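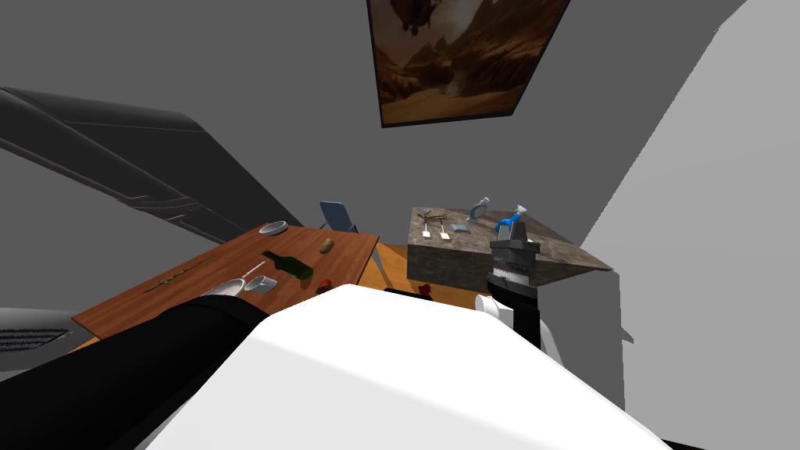
Table and counter task in the simulator, right gripper near the counter.

Is the Istholm household manipulation kit worth it for a two-arm setup?

Posted by cirk_bench

I am looking at the Istholm kit for a small lab. The version I was quoted is the kitchen pack: scene files, a two-arm robot model with a white torso, the controller, and a scripting layer. The price was 2,540 for one seat with a year of updates. We would use it to test pick-and-place policies before we book time on hardware.

Three things are unclear from the product page. First, whether the counter objects are separate rigid bodies or baked into the counter mesh. Second, whether the right arm can be driven while the left is held at a fixed joint target. Third, how the camera view copes when the left arm passes in front of the table. In our trial scene the near part of the tabletop is hard to keep in view, and the detector loses objects there.

The workstation has one mid-range graphics card. I would rather not buy a second one for this. The Malinowski package is the other candidate, but I have only read the manual for that.

Posted by Mieczysław Bielecka

I have run the kitchen pack since June, mostly on the counter tasks.

The loose items are separate rigid bodies. Spatulas, sponge and spray bottle each have their own mass and friction entry in the object file. The default friction on the spatulas is too low. They slide when a finger touches the handle, and the grasp fails before the gripper has closed. Raise it in the object file and reload the scene; a change made in the live panel is lost on reset. 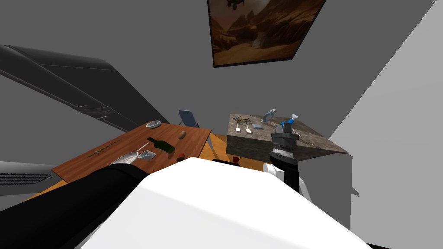 The arms are independent. Set the left arm to hold mode, then send joint or Cartesian targets to the right arm only. Hold mode is a stiff position controller, so contact with the table will produce jitter if the target is below the surface. Lift the target slightly and the jitter stops.

I logged 342 attempts on one pick task with the stock controller, and 200 of those ended in a stable grasp. Most of the failures were thin objects lying flat. Bottles on their side were better, provided the approach was square to the long axis. Treat that as one user's result with default settings – I changed nothing except the friction value.

For the view problem, the head camera can be pitched in the robot config. It helps a little. A second fixed camera over the table helps much more, and the license allows it. Expect a lower frame rate with both streams at full resolution. I record the fixed one at half resolution and the card keeps up.

The weak part is the documentation. The section on contact parameters is 11 pages and does not give units for damping. Support did answer when I asked, but it took two messages to get a number.

Posted by britaton_user

we have malinowski at work and it's ok. cheaper, fewer objects, no hold mode when I last checked. The grasping looked fine to me but I only did boxes. Ask for a trial, they usually give one – mine was the full version with a time limit. Can't help with the camera thing.

Posted by cirk_bench

Thanks. The friction entry explains what I was seeing with the spatulas. I will add the fixed camera and rerun the same seeds before I decide.

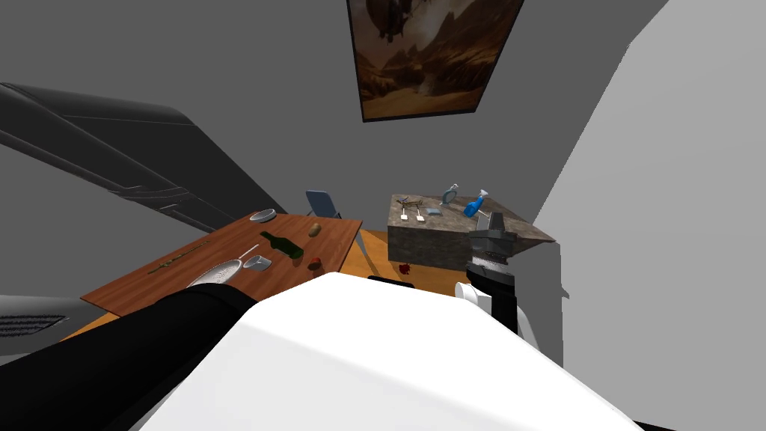
Can the kit replay a logged run with a different gripper model?

Only if the log was saved in Cartesian mode. Joint logs are tied to the arm and gripper they were recorded with, and the loader rejects them when the model name does not match. Cartesian logs store the tool pose and an open/close value, so they load with any gripper in the pack. Check the tool offset first. The Cirkcombe gripper file has a longer offset than the stock one, and replaying without the correction drives the fingers into the counter.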